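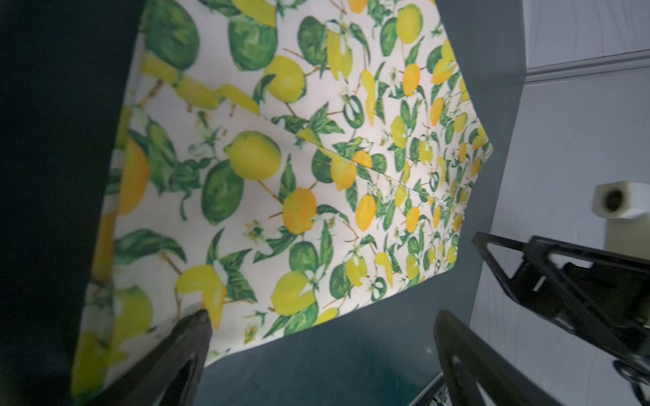
Ida Kramer wrote in to ask whether I still soak new cotton before cutting it, and whether cold water is enough. Yes to the first. Cold water didn't do much for me, so I go for a warm wash and a proper dry on the line.

I started bothering after the kitchen curtains. I cut them straight off the roll, hemmed them, hung them, and washed them in August. They came back 6 cm short and stayed that way. I let the hems down and you can still see the old fold if you stand at the sink.

Now everything gets washed first, no softener. I zigzag the raw ends so they don't fray into a nest. For anything with a busy print I check the straight grain again after ironing - lemons, leaves, stripes, it makes no difference, the pattern is often printed slightly off and you have to choose which line to follow. I follow the grain.

Linen shrinks more than cotton in my experience. I buy an extra 15 cm per metre and use what's left for ties and napkins. Polyester I don't bother with.

Next job is the cushion covers for the bench, once I've found the zips.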